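Automation at work » Folding arms in the jersey room, 8 months in

Posted 1 January 2024 by millrace_tom

I work at Brelow. We wash and fold team kit for clubs and rec leagues. Since May we have had two-arm units from Sturkano doing part of the folding, and people keep asking me if it cost jobs. So far no. Hours changed, though. There were 8 of us on folding and now there are five. The other three moved to sorting and repairs at the same pay.

The arms do fine with plain shirts. Basketball jerseys are harder. The fabric is slippery, the shoulders flip over, and the piping at the neck gives the grippers something to snag on. They take a corner of the hem first and try to get the thing straight before any fold.

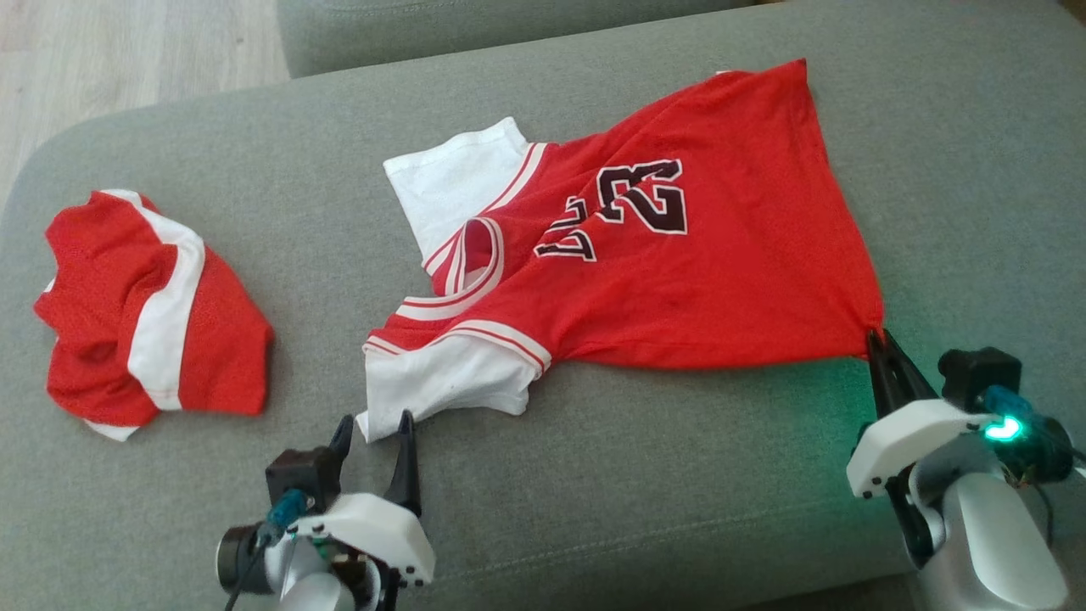 Mesh is slow too, and small sizes are the worst because they bunch up. When a unit gives up on a piece it flags it and one of us does it by hand. On a bad shift I get 50 flags. My target sheet still says 156 pieces, same as before, and flags don't count toward it.

dryside
That last part is the real problem. You get all the hard pieces and the machine gets the easy ones. We had the same thing at Besutard with the bagging line. Ask for a new target in writing.

pkw63
Not sure I agree. My wrists were shot after years of folding and I'd take 50 odd ones over a full day of everything. You also said no one lost pay.

dryside
No one lost pay yet. Three people moved to repairs, and how much repair work is there in the off season?

millrace_tom
Fair question. Repairs is busy now. I don't know about summer and the supervisor wouldn't say.

pkw63
Then ask about that, sure. I still think the arms are the better end of the deal.

hemline
I'm at Szilágyi, same units, towels and bibs only. We got flags counted as one and a half pieces each. Took two meetings. Bring your flag log – they had never looked at ours.

millrace_tom
Didn't know we could pull the log. Will try that this week.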